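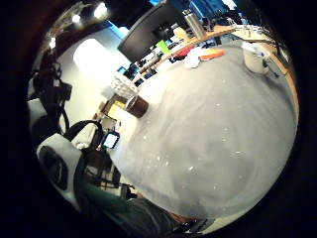
Desk clear-out, day one. The shared table at the Wirkton office is the one everyone drops things on, so I've started there. It still has what look like crumbs or bits of debris on it, and there's a brown cup, a white cylindrical container and a crumpled white cloth or tissue that all need to go somewhere else. The silver metal water bottle at the back can stay if someone claims it.

2/ House rule from now on: cups go back to the kitchen when you leave your desk. Archie Leckie has agreed to this in writing. He owns most of the cups.

3/ The grey surface marks easily. I tried dish soap and warm water on one corner last week and it took off some of the smudges but left the darker ones. Bicarb paste is next. If anyone has a favourite cleaner for grey tabletops, please tell me what it is and where you bought it.

4/ Cardboard gets flattened and taken down to the bin room. We pay for the bin by volume and a box full of air costs the same as a box full of paper.

5/ Ferhat Akgül asked what a replacement table would cost. The quote from Westerberg was $1,800 with delivery, or $800 for a new top on the old legs. I'd sooner spend a couple of hours scrubbing first.

6/ Loose paper: I'm putting a tray at the kitchen end. Anything in it at the end of September gets shredded. Notebooks will go on the shelf with a sticky note on the colour-coded side.

7/ Drawers are tomorrow. I opened the top one and found 93 pens. Testing them on scrap paper now, keeping the ones that write.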